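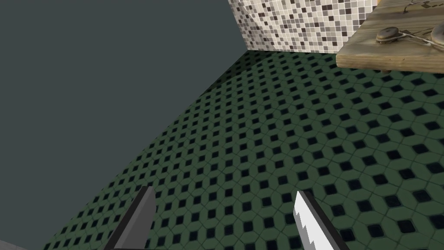 The simulated room at Stenisa's open day, from the gripper's side of things: open fingers, green tiles and a corner of the board.

Visitors to Stenisa's open day in June were promised robots at work, and they got them, though most of the work took place on a screen at the end of a corridor.

The lab trains its household machines in simulated rooms before letting them loose near anybody's real crockery. The rooms are built by a two-person outfit called Flomuvo, which has turned out 2080 of them so far, and no two share a colour scheme. The one chosen for the demonstration had a speckled mosaic wall, a green and black tiled floor and the general air of a 1970s swimming club.

"We don't pick the tiles," said Maiara Assunção, who runs the simulation side. "The software picks the tiles. If the robot can cope with that floor, it can cope with your mum's."

The crowd was invited to steer the gripper using a pair of hand controls. Osvaldo Paiva, a retired tram driver from Floltham, went first and drove it straight at the wall. He asked if he owed anyone money. He did not. His grandson then took over and spent his turn opening and closing the fingers, which drew the loudest applause of the morning.

Obadia Sang, the engineer in charge of the queue, explained that every failed attempt gets saved along with the good ones. By lunch the public had added 1249 attempts to the pile. He was diplomatic about the split.

There was a physical robot as well, parked behind a rope in the front hall. It folded a tea towel at 11 am and again at 2 pm, taking almost 3 minutes each time. One woman timed it on her phone and told her husband he had no excuse now.

Questions from the floor ran mainly to price (no answer), stairs (not yet) and whether it would do the cat litter. Assunção said the cat litter came up every year and that the team was taking it seriously - more seriously, she added, than the stairs.

Stenisa plans a second open day before Christmas. Sausage rolls will again be supplied by humans.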